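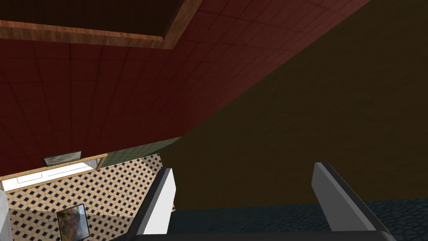
Red tile wall, seen on a slant.

Well, what a month March was for the Clallerum Lawn Bowls Club! We had 222 members signed up by the time the Womitz Cup draw went on the board, and I don't think I've ever seen so many new faces fighting over the good bowls. (If you have my blue bag with the size threes in it, please just leave it behind the bar, no questions asked.)

The final went to Kalliopi Mladenović's rink after a real nail-biter on green two. They were down by five with three ends to go and I had already gone in to put the coffee on, so I only heard the roar! Audrey-Anne Friesen skipped the other side and was very gracious about it, although she would like it known that her last bowl was in until it got a nudge.

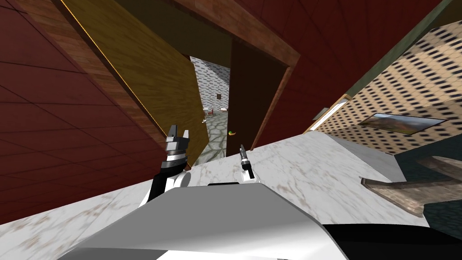 The raffle that same afternoon brought in $445, and with the sponsored spider that makes $1,607 toward the new ditch boards. Thank you to everybody who bought tickets, and especially to whoever bought a whole strip and then gave back the bath salts. Vanags came through with the main prize again this year, a very nice ham.

Now for the away trip to Clandia. The bus leaves at 8:15 in the morning from the lower parking lot, and it's $18 a head including lunch. Flat shoes please, their green is brand new and they are VERY strict. I still need two more for the mixed triples, beginners welcome, so grab me at practice or put your name on the sheet by the door.

PS Green one is closed until the seed takes, and yes, that includes "just a quick end"!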